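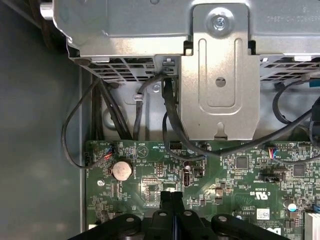

Visit report: Gallstead refurbishment site, Clellgate

The November visit covered the incoming store, the bench area and the parts room. We arrived at 8:30 a.m. and left shortly after lunch. Most of the time went to the benches, where office workstations are opened, stripped to a known state and rebuilt for resale under the Valente label.

The batch in progress was 201 towers from a single lease return. Each one gets a record in Hidis, the site's inventory system, before the side panel comes off. The record holds the chassis tag, the declared memory and drive sizes, and a condition grade for the outer case. The declared figures come from the lease paperwork and are treated as provisional until the case has been opened.

Towers are worked on lying on their side. The bench tops are slatted aluminum, which lets a dropped screw fall into a groove where it can be found. I would have expected an antistatic mat over the top. Grounding practice was explained to us only briefly and I have asked for the written procedure.

Cabling is checked first. The inspection covers the fan leads and their headers, the run of the drive cables beneath the metal cage, and any clip that has let go of its cable. Fan leads matter most for the resale grade. A lead that has worked out of its clip can reach the blades, and the fault may not appear until the machine has been carried or shipped. Loose leads are put back along the chassis wall before anything else is removed. Screws from cages and brackets go into a divided tray, sorted by position, and return to the holes they came from. Brackets are handled as parts in their own right, with a line in Hidis, and a tower missing one is held back.

The site's figure for a complete internal check is 20 minutes per tower. That covers opening, cable check, processor check, memory check and closing. It leaves out drive erasure, which runs separately on a rack that takes the drives once they have been unlatched from their bays.

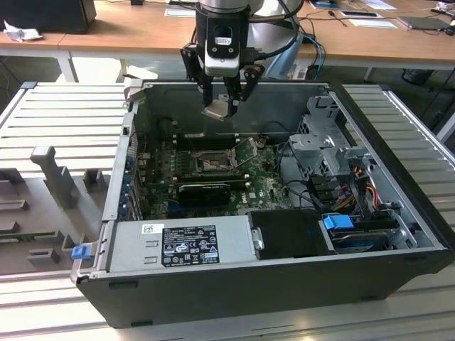
Bernardo Sequeira thought 20 minutes was optimistic for a tower with a full-length graphics card. His point was that the card should come out before the processor area is touched, and that the plan sheet has it the other way around. He would add a step for the card and accept the longer time. Lucimara Figueiredo replied that on this chassis the socket can be reached with the card in place, and that every extra removal is another chance to damage a slot. The question was left open. My own preference is to leave the card seated unless the heatsink cannot be lifted straight off.

Processor handling took up the largest part of the morning. The heatsink comes off, old thermal compound is cleaned from the heat spreader, and the load plate is released by its lever and swung up. On boards of this kind the contacts are in the socket and the chip has flat pads on its underside, so the socket is the fragile half. Three points in the procedure seemed sound to me. The chip is raised and lowered vertically. It is held at the edges of the substrate. An open socket is covered if work stops for any reason.

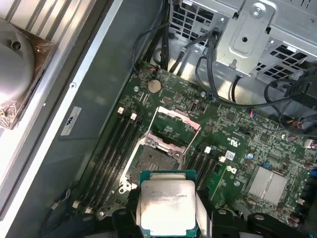
The model marking on the spreader is read and compared with the Hidis record before the chip goes back in or is passed to the parts room. Mismatches were said to be common in lease returns, usually where a machine was upgraded or repaired partway through the lease. The record is corrected and the resale grade recalculated. Faint markings are read again under a side lamp after cleaning.

Memory is kept out of the boards until the socket has been passed. Modules are tested in matched sets, then fitted in the order given on the board layout, with the latches checked at both ends of each slot.

The parts room holds 400 labeled bins on fixed shelving. Brackets, drive carriers, fan assemblies and coin cells each have their own section. Coin cells are replaced on every board regardless of measured voltage.

Points to follow up:

Written grounding procedure for the benches.
Decision on card removal, with a revised time if it is adopted.
Whether Hidis can store a photograph of the spreader marking with the record.
Access to bay 2, which was closed during the visit.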